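Print this thread | E-mail this thread

Storing and sorting surplus power cords

torx_and_tea wrote:
We closed the Pemcombe site in September and I now have custody of the power cords that came off the desks. The inventory sheet says 208. They are a mixture of C13 and C5 ends, mostly with European round-pin plugs, plus some that I have not identified yet. At present they are in open cardboard boxes on a table. I want to get them onto shelving in a way that lets someone find a given cord in under a minute. Shelf depth is 16 inches. What are people using, and do you coil or fold?

ohmsted wrote:
Fold, then one tie at the middle. A folded 6 ft cord makes a bundle roughly 9 inches long and will stand upright in a shoebox-size bin. Coils do not stack. They also hook onto each other by the plug, so you pull one and four come out.

Sort by the appliance end first and the wall end second. People walk up holding a device, so they know what the inlet looks like.

plenum_rated wrote:
I disagree on folding. A tight fold puts the whole bend in an inch or so of jacket, and if it sits like that for three years the cord keeps the shape. Coil at 5 to 6 inches in diameter, following the lay the cord already has, and use a hook-and-loop strap. Zip ties get pulled too tight, and then someone cuts them off with a box knife and nicks the insulation.

Agree on sorting by the appliance end.

ohmsted wrote:
Most of these cords were folded at the factory. They ship in a fold with a twist tie around them. If a fold damaged the jacket, they would all be damaged on arrival. My bundles from our last move are fine.

plenum_rated wrote:
A factory fold is a loose one with a large radius at each end. What people do by hand is pull it flat and cinch it. I have thrown out cords with visible whitening at the bend. PVC, older stock, cold storeroom, so perhaps a worst case.

Maarten Desmet wrote:
We hold 996 cords at the Dimitrov depot, so I have some opinions.

1. Test before you sort. Continuity on all conductors, then flex the cord at both strain reliefs while watching the meter. Discard anything intermittent. Sorting bad cords wastes the time twice.

2. Read the marking on both ends. The cord set is limited by its lowest-rated part. A plug marked 16 A on a cord with a 10 A connector is a 10 A cord. Check the conductor size printed on the jacket as well. Thin 0.75 mm² cord should be kept apart from 1.0 mm².

3. Separate two-conductor from three-conductor. A C7 cord has no ground and should never share a bin with the grounded types, even though it is easy to tell apart. People in a hurry do not look.

4. Label the bin, and label the cord too if its length is not standard.

On coil versus fold, we coil anything over 2 m and fold anything shorter. I have seen no difference in failure rate.

torx_and_tea wrote:
Thanks. Point 2 is useful, I was going to go by the plug alone. What are you using for bins?

Maarten Desmet wrote:
Roletum stacking bins, the open-front type, medium. A medium takes about 30 short cords before they start coming over the lip. The large size is a mistake for cords. It gets deep enough that the bottom layer is never seen again.

b_flat_pack wrote:
You can skip the bins. Torkska makes a slatted rail with pegs, and you hang each coil on a peg by its strap. Everything is visible and nothing tangles. We put up two rails in an afternoon. The drawback is wall space, and the pegs are only long enough for eight or nine coils each.

ohmsted wrote:
For 208 cords that is a lot of wall. Pegs suit a workshop with 40. I would also ask whether 208 need to be kept. New equipment arrives with a cord in the box. After one refresh cycle you will have twice as many.

torx_and_tea wrote:
Fair. The plan was to keep everything, but I could hold 60 of each common type and send the rest for copper recovery. Does anyone know what the minimum load is?

plenum_rated wrote:
The yard I use wants 3,000 lb for a pickup, so not applicable to you. Take them in by car. Insulated cord with the plugs on is graded lower than cord with the ends cut off. Cutting the ends is worth doing only if you have a bench shear and someone idle.

Before scrapping, offer them to a school or a repair group. Tested and tied by type, they go quickly. Untested and in a heap, they will be refused.

b_flat_pack wrote:
Seconding the repair group. Also keep a handful of the odd ones you could not identify. An unusual connector generally belongs to a device that is still in a cabinet somewhere.

torx_and_tea wrote:
Summary of where I am – test first, sort by inlet type and then by rating, medium open-front bins, hook-and-loop straps. Short cords folded loosely, long ones coiled. I will probably leave the existing cable ties on until each cord reaches the meter, then cut them with flush cutters and put a strap on. Starting with the box that has the round-pin plugs on top.

plenum_rated wrote:
Good. Keep the tips of the flush cutters pointed away from the jacket, and cut at the head of the tie.

Print this post | E-mail this post 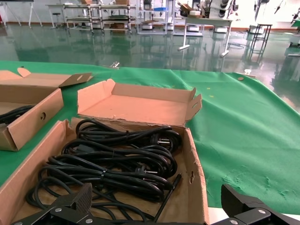

Round-pin cords in their open box, ties still on.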